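Category: Home Improvement > Doors & Siding

Brindine Opens Second Showroom for Entry Doors

Door and siding installer Brindine opened its second showroom in May, taking over a former carpet store in Gilora. The company has sold replacement entry doors from its Koseretti location until now.

The new store covers 974 square feet and carries fiberglass and steel doors, storm doors and patio sliders. Customers can look through hardware finishes and glass inserts and book an in-home measurement at the counter.

"People drove over from Gilora all the time, and a lot of them wanted to feel the weight of a door before ordering," said owner Éabha Noonan. "Now they can do that close to home."

Noonan said the company put in 757 doors last year, most of them front entries. Drafts and worn thresholds were the most common complaints from homeowners who called for a quote.
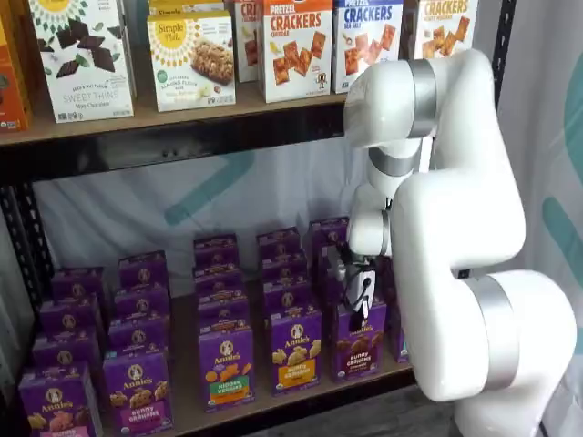

Two installation crews will work out of the Gilora store under Lorcan Ó Súilleabháin, who moved over from the Koseretti shop. Standard-size doors take four to five weeks from measurement to installation, and custom sizes take longer. Old doors are hauled away at no added charge.

The showroom opens at 9 a.m. and has parking behind the building, off Flanagan Street.

Comments (3)

marge_t: Do they do garage side doors? Ours is rusted at the bottom.

DK in Gilora: They did my mother's, so yes. Ask for the composite frame.

pbw52: Five weeks is better than what I was quoted elsewhere.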